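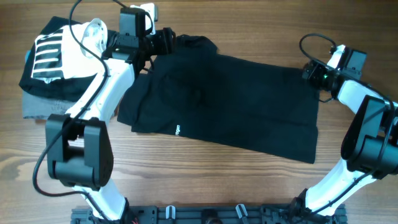

**Vorkbridge releases Farah, a planning and control package for two-armed garment folding**

Vorkbridge has released Farah, a software package that plans and controls the folding of clothes by a pair of table-mounted robot arms. It is available from January to laundries, repair shops and research groups that already run their own arms.

Farah takes in pictures from an overhead view and from a camera on each wrist. It works out where the collar, hem and sleeves lie, picks a grip point for each arm and plans both movements together, so that neither arm crosses the other's path. If a grip point is lost from view, the planner stops and looks again before it closes the fingers.

The grasp model was trained on 2,968 recorded folds. Dark, plain fabric took up much of the work.

"A black T-shirt has very little on it for the software to hold on to," said Mireille Khalaf, who leads perception at Vorkbridge. "Creases look like edges and edges look like creases. We spent longer on black cotton than on everything else."

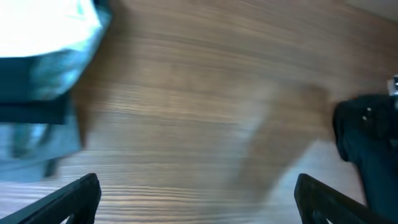 *Wrist camera view with the gripper open over the table.*

Wrist pictures often blur when an arm is moving. Farah gives each one a sharpness score and relies on the overhead view when the score is low. The threshold can be changed in the settings file – the default suits most indoor lighting.

The package also includes Darkside, a tool for replaying a fold step by step. Users can see the planned path next to the recorded one, mark a bad grasp and send it back for retraining.
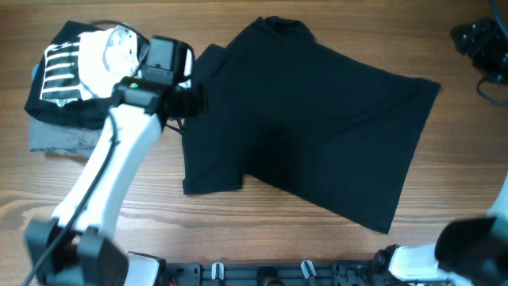

Photo: Csaba Fekete / Vorkbridge

Gultunwood, a textile reuse firm, tested early versions over 23 weeks and supplied 900 garments for the trials.

"We wanted to change a folding pattern without calling an engineer," said Iolo Hopkin, operations manager at Gultunwood. "That part works now. Hooded tops are still slow."

Support for hooded tops and trousers is planned for the next version. Existing Vorkbridge customers can upgrade at no charge.

**Press contact:** Tala Zein, Vorkbridge press office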